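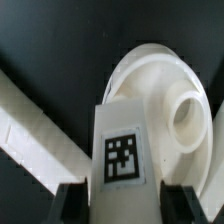
Lizelle Kruger wrote in after my last version of this guide to say her Dundidow shelf label printer kept spitting out blank labels, and could I please put the roll-loading steps before the Wi-Fi ones. Fair point, Lizelle! So I've moved them up.

Section 3. Loading your first roll

1. Switch the printer off at the back. The button on top only puts it to sleep (I got caught by that one).

2. Press both side tabs and lift the lid until it clicks.

3. Drop the roll in so the labels feed from underneath, shiny side up. Blank labels nearly always mean the roll is in backwards.

4. Pull the paper out past the tear strip, then close the lid with both hands.

5. Switch on and hold Feed until the light goes green. It'll push out a label or two while it finds the gap.

Note: a standard roll holds 200 labels. I tell the printer 163 in the Roll Size menu, so it nags me while I've still got time to order more.

Caution: the print head gets hot on long runs. Let it cool before you wipe it, and keep alcohol wipes away from the rubber roller.

If you see code 3515, the lid isn't fully shut. Open it, check that no paper is caught in the hinge, and go back to step 4.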